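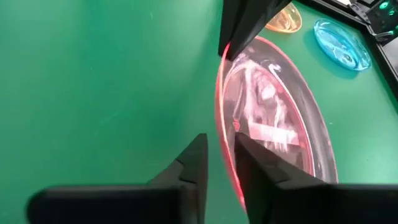
Started the felt coasters for the Sketville craft swap on Tuesday night. Cut 7 so far, all from Varen wool scraps. A round clear plastic container like that one makes a good template - trace it with chalk.

Blanket stitch the edge with two strands. Three strands looked lumpy on gray.

Still need a backing. Cork is too stiff, so trying cotton.

Last updated: March

Comments

What size needle?

I iron my felt first - helps a lot.

Is the swap open to kids?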